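Filed under: Student Projects > Paper & Craft

Folding One Orange Sheet: Our Project Report

So our project was about folding. Maeve Cronin and I (Soon-im Bae) signed up for it in August because we both like paper crafts, and I figured it would be an easy one. It was a lot more work than that!

We wanted to find out which kinds of sheet hold a simple fold and which ones spring back open. We bought two packs, Brarna, which is thin and crisp, and Koltard, which is thicker and feels kind of soft. Maeve cut everything into rectangles on her kitchen table and I wrote the labels. We ended up with 92 sheets and used 89 of them. The other three got bent in my backpack on the way over, so they became bookmarks.

Orange was our favorite color to work with. The creases are easy to see on it, even from across the room, and we didn't have to squint at every fold.
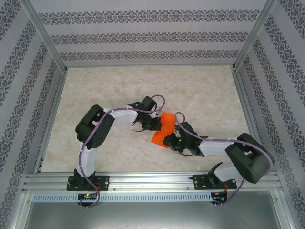 Does it matter which way you fold the sheet first?

It matters a lot with thick sheets. Paper has a grain, and a fold that goes along the grain lies flatter than one that goes across it. With thin sheets we could hardly tell the difference.

Our first fold was a plain one, edge to edge. After that we went on to diagonal folds, and those gave us trouble. If you start a diagonal even a tiny bit off, the point comes out crooked and you can't really fix it, you just end up with two creases fighting each other. I redid a bunch of mine. Maeve is more patient than I am (she'd want me to put that in), so she did most of the triangles.

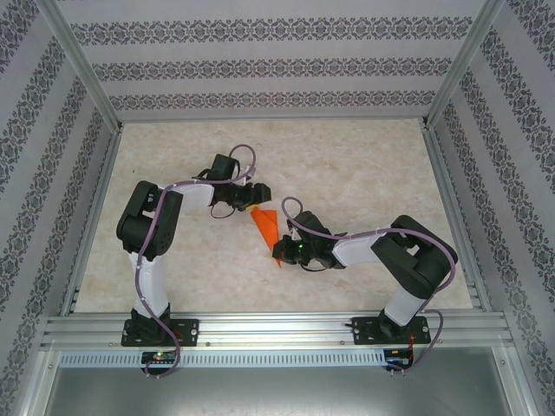
Then came the waiting part. We let each folded sheet rest for two minutes and measured how far it had opened up. We put all of it in a notebook, 266 measurements in my terrible handwriting, and Maeve typed them up later. The Brarna sheets mostly stayed put. The Koltard ones opened back up quite a bit unless we ran a ruler along the crease, and then they behaved fine.

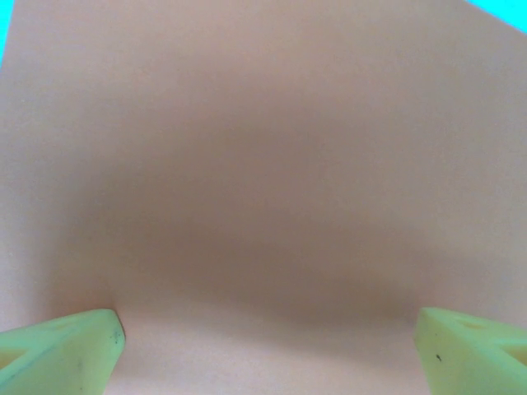

Color turned out to be a bigger deal than we planned for. We'd been so happy with orange that we didn't think much about the others, and then we got to the paler sheets and had to slow way down. A pinkish-beige sheet with nothing printed on it is hard to read, especially where a shadow falls across the middle with those soft, blurry edges. The bright cyan showing past its corners at least makes it easy to see where the sheet stops. A faint crease is another story, and I'd want a lamp off to one side for that.

If we did this again I'd stick with a single color for all the measuring and save the rest for the display. I'd also carry the sheets in a hard folder. Maeve wants to try wax paper next, and I've already told her she's doing the typing.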